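Erholm Publishes Results of Its Hand-Held Gripper Comparison, With Soft Yellow Fingertips Coming Out Ahead on Paper Cups

7 Jun 2021

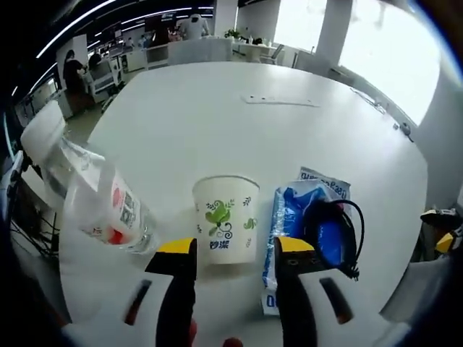 Three fingertips, one table and a great many cups

Erholm is very pleased to share the results of a long comparison of fingertips for its Ivley hand-held gripper, a project that has kept our team happily busy (and, on certain afternoons, a little cross with one another) through the whole spring. The full set of results goes out today to our partners and to everyone who wrote in asking for it, and we would like to thank all of you for your patience while we checked the numbers one more time.

The Ivley is a two-finger gripper that a person holds and moves by hand, with a camera looking out along the fingers, so that a grasp can be recorded and later tried on an arm. Customers have told us again and again that the fingers matter more to them than anything else in the kit, and that they wanted a fair side-by-side test on everyday things before choosing a set. We tested 3 kinds of pad: a hard ribbed one, a smooth rubber one, and the softer yellow one that we had been keeping for delicate work.

Over nine weeks the team logged 2,243 grasps on 28 household and office items. Paper cups, drink bottles lying on their sides and packages in thin plastic were all on the list, and they were the ones people argued over most. A paper cup is light and tips over if one finger touches before the other, and an empty one will dent under a grip that a bottle would hardly notice. The yellow pads dented the fewest cups of the three and also did best on crinkly packaging. The ribbed pads were the better choice for heavier bottles, and we say so plainly in the results. The smooth rubber pads came in second on nearly everything, which pleased those of us who had been fond of them from the start.

"I went in sure that the ribbed pads would win, and I told everybody so, which I now regret a little," said Luminița Onu, who led the comparison. "What changed my mind was the cups. You could feel the difference in your hand before you ever looked at the recording."

Evaristo Villaseñor, who looks after the cameras, added that the position of the lens had been a study of its own. "We moved it up, we moved it down, and we moved it back up again. In the end we wanted to see both fingertips and whatever was between them, with enough of the table left over to know where you were going next."

The same items will now be repeated with the pads mounted on an arm, using two different controllers, one of them our own Curier. Darius Sima and Stela Moldovan are getting that round ready, and we expect to have something to show in August. The pads themselves are made for us by Tănase, a small molding shop whose owner, Floarea Tănase, was kind enough to send several extra batches when we wore through ours sooner than planned.

Yellow pads can be ordered now, either with a new Ivley or as a replacement set for grippers already in use. Anyone who would like the full results, or who has a stubborn item to suggest for the next round, is warmly invited to write to Stela Moldovan at the Erholm press desk.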